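Home | Products | Manuals | Spare Parts | Contact

Lorkine Finishing Oil – Set-up and Application Guide
Section 4: Preparing and oiling a wooden work surface

This section covers the first application of Lorkine finishing oil to an untreated or freshly sanded work surface. For surfaces already treated with wax or varnish, see Section 6.

4.1 Before you start

Check that the surface is level and firmly attached to its base. Remove all loose items. The room must stay above 16 °C during application and drying. Do not oil a surface in direct sunlight or over a heater that is switched on.

CAUTION: Rags soaked in oil can ignite by themselves. Lay used rags flat outdoors to dry, or store them under water in a closed metal container. Never put them folded or crumpled in a trash can.

4.2 Sanding

1. Sand with the grain using a medium-grade paper. Keep the pressure even and do not stop in one spot.
2. Vacuum the surface, then wipe it with a dry, lint-free cloth.
3. Dampen the surface lightly with clean water and let it dry. This raises the fibers of the grain.
4. Sand again by hand with a fine paper. Remove only the raised fibers.
5. Vacuum again, including the edges and the gap along the wall.

Note: Do not use steel wool on oak. Small particles left in the grain will cause black stains.

4.3 Applying the oil

1. Stir the oil for two minutes – do not shake the can.
2. Pour a small amount onto the surface and spread it with the Fetar applicator pad. A 1000 ml can is enough for two coats on 9 square meters.
3. Wait 15 minutes. Add oil to any patches that look dry.
4. Wipe off all excess oil with a clean cloth. Oil left standing on the surface will stay sticky.
5. Let the first coat dry overnight, then repeat steps 2 to 4.

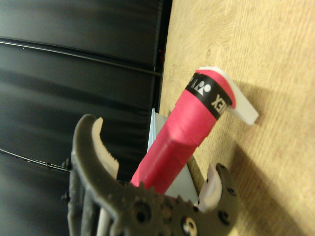
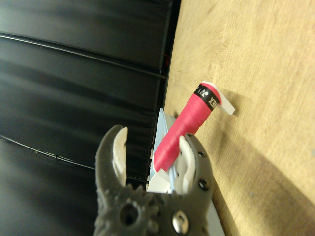 4.4 Drying and first use

1. Keep the surface uncovered for 24 hours after the last coat. Open a window if the weather allows.
2. Light use is permitted after that time. Do not place rubber feet, mats or wet items on the surface for 9 days.
3. During the first month, clean with a damp cloth only. Dry the surface at once.

4.5 Care

Re-oil a surface in daily use twice a year, for example in April and October. Water should form beads on a well-oiled surface. If it soaks in and leaves a dark mark, apply one thin coat as described in 4.3.

Scratches can be sanded out locally with fine paper. Feather the edges of the repair – a sharp border will show after oiling.

Section revised January 5, 2021. Technical editor: Jörg Kasten.

© Koster Surface Care | Contact customer service | Back to top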